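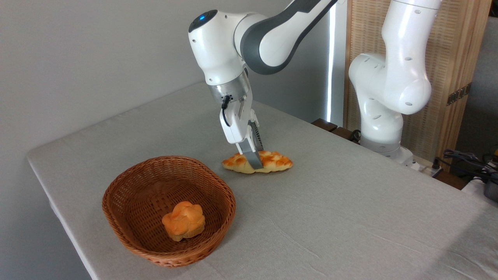
Tamihana Community Baking Group
Minutes of the regular meeting, July 17, 2022

The meeting opened at 2 p.m. in the side room. The minutes of the last meeting were read and accepted with one correction: the flour order was placed with Clemar, not with Eredum.

1. Bread table

Members discussed how the bread should be set out at the monthly open afternoon. At present the braided rolls and the small buns go out together and get mixed up once people start helping themselves. It was agreed that the buns will go in the round wicker baskets and the braided rolls will have their own place on the table. Long rolls do not sit well in the round baskets, and the ends get broken.

One member asked for a second cloth under the rolls, as crumbs and egg wash mark the light gray one. Another felt that a board would do the same job and would not need washing. Agreed to try a board next time and decide after that.

The baskets are to be shaken out and wiped with a dry cloth at the end of the afternoon. They should not be soaked. Two came back damp in the spring and had to be thrown out.

2. Recipes

The braided roll recipe was gone over again. Several members find that the tops brown well before the sides do. Suggestions were to space the rolls farther apart on the tray, to move the tray down one shelf, and to turn it halfway through. The group will keep the present dough and change only the shelf for now - changing everything at once last year left us unable to say what had helped.

For the buns with the flower-shaped top, the cuts should be made after the second rise. The printed sheet says before. The sheet will be corrected and new copies left in the recipe folder.

A request to add a seeded roll was held over to November.

3. Tablecloths and linen

The light gray cloths are to be washed without softener, which leaves a smell that the bread picks up. Whoever takes them home should bring them back folded and not rolled. The cloth with the scorch mark will be kept for use under the cooling racks only.

4. Supplies and money

The balance stands at $2,513. A bill of $56 from Clemar for flour and yeast was approved for payment. Kindeo has written to say that its price for paper bags will go up. We have 12 packs on the shelf and will not reorder yet.

5. Room

The folding screen has been moved closer to the window than some members would like. It was asked that it be left with enough room to reach the window latch. There was no objection.

The light switch by the sink still sticks. This has been reported twice. The secretary will write again.

6. Other business

A member offered a set of used bread tins. Accepted with thanks, provided they fit the lower cupboard.

The lost property box holds one apron, a dough scraper and a pair of reading glasses. Anything not claimed by the next meeting will be given away.

The meeting closed at 3:15 p.m. Members stayed to wash up.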